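Review: Flatton card reader for small shops

By Shih-chieh Man

I run a repair counter with one register and a folding table we take to weekend markets. For four years we used a wired terminal supplied by the bank. When that contract ran out in February I ordered the Flatton, a pocket-sized contactless reader that pairs with a phone over Bluetooth. It has now handled 3,337 payments for us, so I have a fair idea of what it does well and where it falls short.

Setup was quick. You install the Flatton app, create a merchant account, upload an ID and a bank statement, and wait for approval. Ours came through the next morning. Pairing the reader meant holding the side button until the light blinked and typing in the code from the screen. The app then wanted a firmware update, and that took longer than everything else put together. Do it at home on Wi-Fi.

The reader takes contactless cards, phones and watches, and it has a slot for chip cards. There is no magnetic stripe. I thought I would miss it, but only a couple of customers have had a card that needed swiping, and both had another way to pay.

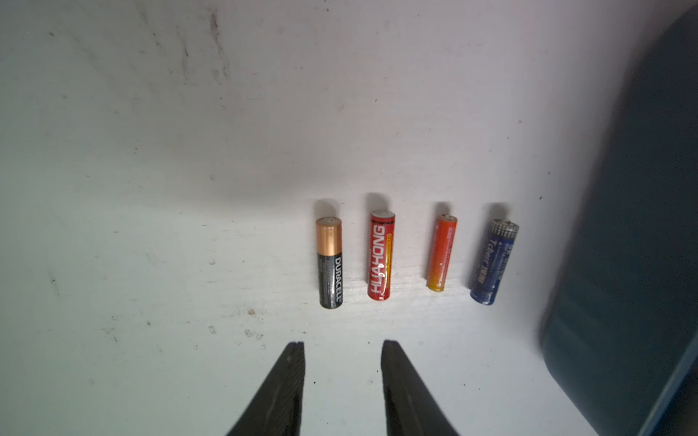 Tapping works well. Most cards go through on the first try if the customer holds them flat against the top of the reader. Phones are a little fussier. The antenna sits higher than the printed symbol suggests, so people who aim for the symbol sometimes get a "try again" message. After a week I was telling everyone to tap near the screen, and the complaints stopped.

The range between reader and phone is the weak point. At the counter it is fine. At the market I keep the phone in an apron pocket, and if I walk to the back of the van the connection drops. It comes back by itself when I return, but a sale in progress has to be started again. None of the dropped sales was charged twice. I checked each one against the bank statement.

Battery life is good. The reader has a built-in battery that charges over USB-C, and a full charge lasts us 2 market days. The screen shows four bars, and the last bar goes much faster than the others.

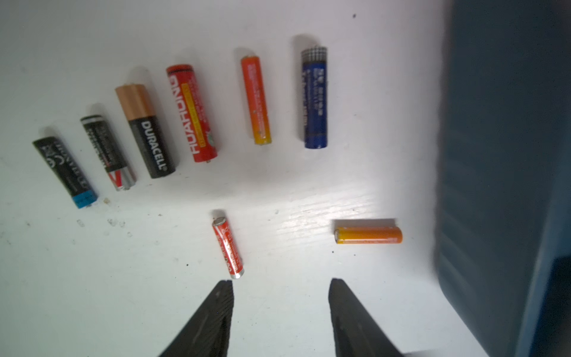
Batteries of different sizes and brands.

Refunds are handled in the app. A full refund takes a few taps. A partial refund is hidden under the sale details, and I had to look it up in the help pages. You can set a limit above which staff need a PIN to refund. I set ours at $50 and have left it there.

Daily reports are plain and easy to read. They can be exported as a spreadsheet, but the tips column comes out blank if tipping is turned off, and my bookkeeping program rejects the file until I delete it.

I contacted support once, over a payout that was late. The reply took 17 hours and answered the question. There is no phone number.

I also tried the Flolura reader, on loan from another stallholder. It is lighter and holds its connection better, but it has no chip slot and the receipts can't be edited. For a shop that only takes taps it would be the better choice. We still get enough chip cards that I am keeping the Flatton.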